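Privateers, Prize Courts and Plain Sailors: What a Ship's Papers Can Tell Us
Project report by Tharushi Bandara
Maritime History option, 27 Oct 2024

When I first chose privateering for my project I pictured gun smoke and boarding parties, and I have to admit that what I ended up loving was the paperwork. A privateer was a privately owned ship with a government license, called a letter of marque, to capture enemy merchant vessels. Without that piece of paper the crew could be treated as pirates, so you can imagine how carefully it was looked after!

My main source was the Ibrahim papers, a bundle of letters and accounts kept at the Sundby reading room. They follow a small schooner called the Brellon through three cruises, and the catalog lists 2212 separate sheets. I read roughly 400 of them, which was as much as my eyes and my October would allow.
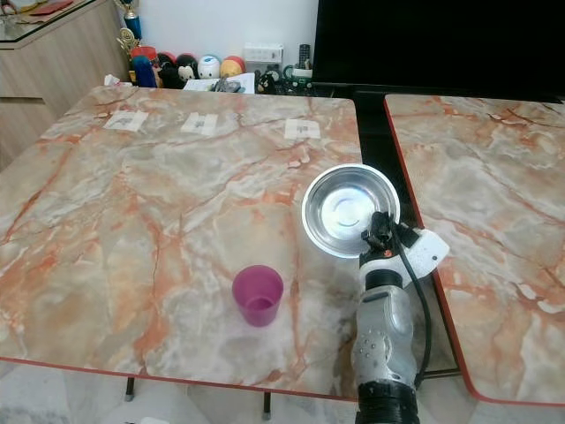
The part that took me longest to understand was the prize court. A captain couldn't simply sail home and sell whatever he had taken. A judge had to look at the captured ship's papers, hear from witnesses and decide whether she was a lawful prize. Only then could ship and cargo be sold and the money shared out, first to cover the court costs and then between the owners and the crew, according to the articles everyone had signed before leaving port.

The Brellon brought in five prizes over her short career, and one of them, the Estiteo, was argued over for months. Her master said she was neutral. The captors said her papers had been made up to look that way – and the letters on both sides get wonderfully cross. 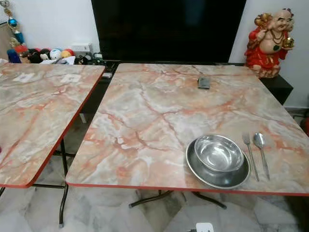

Steel plate and bowl on one of the marble-patterned tables.

I was also fond of the crew lists. Next to the name of each man is his share, and a cook or a boy might be down for half of what an able seaman got. Some men sold part of their share before the ship had even left, usually to a tavern keeper or a lodging house, and a few must have come home owing more than they earned. I would dearly like to know more about them, but most appear once and then never again.

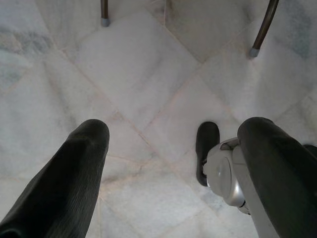 White marble floor with tiles laid on the diagonal.

If I had more time I would go through the owners' account book properly, as I only managed the first cruise. The handwriting changes halfway down a page, and from there on the sums are much harder to follow. My transcriptions so far are in the appendix, with question marks wherever I was guessing at a word.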